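Tradham Wallcovering Adhesive, Ready-Mixed

Home > Decorating Supplies > Pastes and Adhesives > Tradham

Tradham is a ready-mixed adhesive for printed wallpaper on interior walls. It is supplied in a resealable tub and requires no added water. The adhesive is suitable for painted plaster, lining paper and primed wallboard.
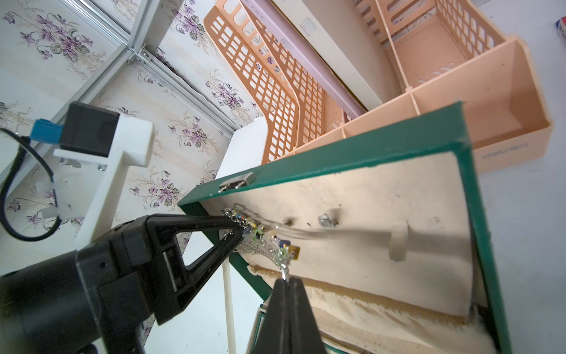

Devendra Mishra

Product information

The adhesive is applied directly to the wall with a brush or short-nap roller. Working time is up to 4 minutes in a heated room, during which a strip may be lifted and repositioned. Excess adhesive should be removed from the face of the paper with a damp sponge before it dries. Bare plaster must be sealed before use. Customers hanging vinyl or fabric-backed wallcoverings are directed to the Gill heavy-duty grade, sold separately.

Tubs should be stored upright with the lid closed and protected from frost. Stock delivered in November and later is shipped in insulated cartons. Product that has frozen must not be used.
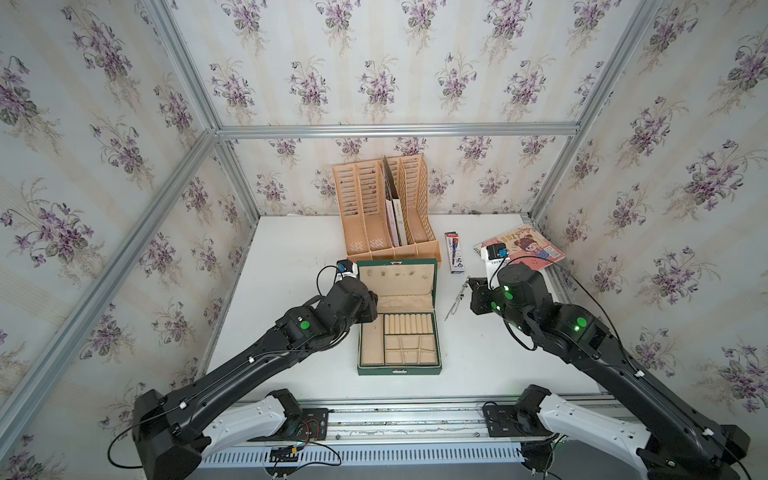 Pattern matching should be planned before the first tub is opened. The repeat is normally printed on the roll label, and each strip should be cut with an allowance for trimming at the ceiling and baseboard. Small enclosed spaces call for particular care at the corners. Where violet sprays repeat over faint vertical stripes on a pale cream background, as on the walls here, a plumb line should be drawn on every wall, and the strip should be hung to the line even if the corner itself is out of true. Seams are closed with a soft roller under light pressure.

Ordering

Tradham is available to trade and institutional accounts from the Satdale and Beltusville depots. Orders are dispatched within 3 working days. Unopened tubs may be returned to either depot with the delivery note.

Technical inquiries: Kamil Charvát, Decorating Products, Satdale
Page revised Thu 20 August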